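Fedoruk Lantern Regatta

The Fedoruk Lantern Regatta is an evening festival of lit rafts held each June on the Unley, the slow river that loops through the town of Fedoruk. Households, schools, shops and clubs build rafts, cover them with paper lanterns, and float them from the upper weir to the landing at Mill Bend while crowds line both banks. It is one of the best-loved nights of the local year, and for a small town it is a wonderfully big one.

Origins

The regatta grew out of a boat blessing that had nearly died out by the time Ustyna Pylypenko moved to Fedoruk to teach art. She asked her pupils to make lanterns for the handful of rowboats still taking part, and the children made far more than the boats could carry. The extra lanterns were tied to planks and pushed out after them. People on the footbridge cheered so loudly that the school was asked to do the same thing the next summer, and the planks soon crowded out the rowboats altogether.

The early regattas had no rules at all. Rafts drifted into the reeds, a few went over the lower weir, and one is still remembered for coming to rest in a private garden with every lantern burning. The town took over the river safety side after that, and candles gave way to battery lights.

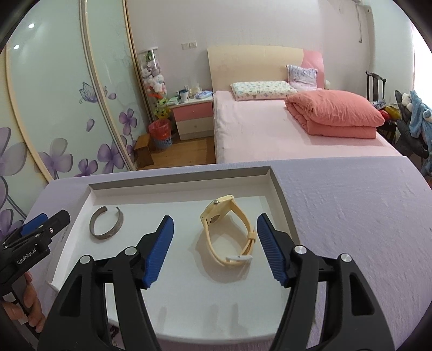 Rafts may now be no wider than the lock gate, and each one must carry a tow line and a steerer in a life vest. Within those limits almost anything goes! Past entries have included a floating bakery, a sleeping dragon whose ribs rose and fell, and a full-size bandstand with a brass trio on board. The trio played the whole way down, including the stretch under the road bridge, where the echo is superb.

The parade

Rafts gather above the weir in the late afternoon and draw for their places in line. At dusk the streetlights along Unley Walk are switched off, a bell is rung from the footbridge, and the first raft is let go. The trip to Mill Bend takes a little longer when the river is low, and in dry summers the steerers have to pole their way past the gravel bar.

The first raft is always the school raft, in honor of the original planks. The last is the Dark Raft, which carries no lights until it reaches the landing and then lights up all at once. Its design is kept secret, and guessing at it is a sport in itself. Bezawit Berhe built the Dark Raft 3 times, and her heron, with wings that opened over the water, is the one most often painted on shop windows in regatta week.

Awards

Prizes are given in 4 classes: school, household, trade and open. The open class carries a prize of 500 dollars and a chance to build the next Dark Raft. A separate Bridge Prize goes to whichever raft gets the loudest cheer from the footbridge. Kaiwen Cai, a retired piano tuner, judged it by ear for many years and was never once talked out of a decision.

Craft market

A market runs along Unley Walk on the afternoon of the parade, with stalls for food, paper goods, secondhand books, jewelry and small repairs. Stallholders from the neighboring village of Trerus have their own row near the landing, a custom that dates from the year their own fair was flooded out.
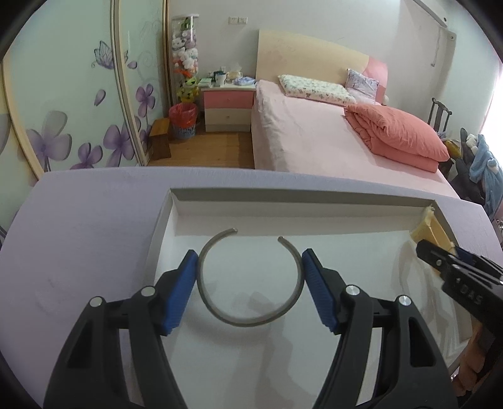
A thin grey metal open ring in a shallow white tray.

Music

The regatta has its own tune, "Down to the Bend," written by Halldóra Kragh for accordion and 2 fiddles. It is played at the bell and again at the landing - faster the second time - and most people in Fedoruk can hum it whether they mean to or not. Attila Virág later arranged it for the town band, adding the drum part that children now beat out on the railings.

See also

Bavance Winter Lights
Trerus Fair
Unley Walk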